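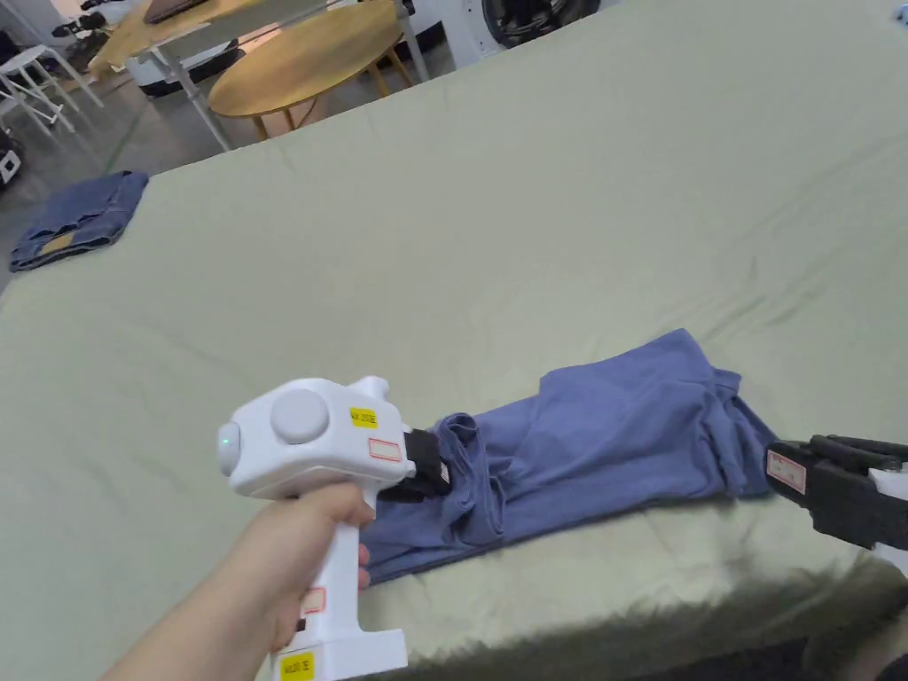

Folding work with two grippers, Plernum studio.

Participants wanted for clothes folding, Dranbridge

Plernum is looking for 19 people to record folding examples for our learning system. You hold one gripper in each hand and fold jeans, shirts and other garments at a table. Experience is not needed – we teach you on the first morning.

Each person comes for 3 sessions in January, at our rooms in Bustgate. We ask for 200 folds in total, at your own speed. You must be 18 or older and able to stand for longer periods.

Travel costs are paid. Please apply by Dec 21, 2024 and mention reference 2827.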